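Teach pendant placement during PC teardown cell work: what's your rule?

tsikata_cell
We're writing the house rules for our disassembly bench, UR arm, old desktop towers.

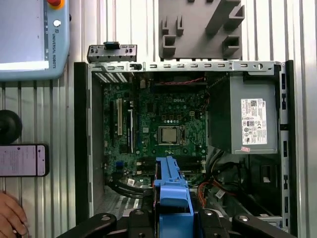 Draft so far: pendant within arm's reach, hands out of the case while the arm is enabled, speed capped at 137 mm/s in teaching.

brotunen
Within reach is too loose. We wrote "e-stop side facing the operator."

Ewurabena Agbenyega
Phones off the table too. Put that in writing or it won't happen.

selleo11
Disagree on the phone. Ours has the work instructions on it. Give it a holder.

brotunen
A holder off the table, fine. On it, no.

tsikata_cell
OK, adding both. What about the speed cap?

Ewurabena Agbenyega
Do your risk assessment first, then pick the number. 137 means nothing without the force figures for that gripper.

tsikata_cell
Fair. We measure in May.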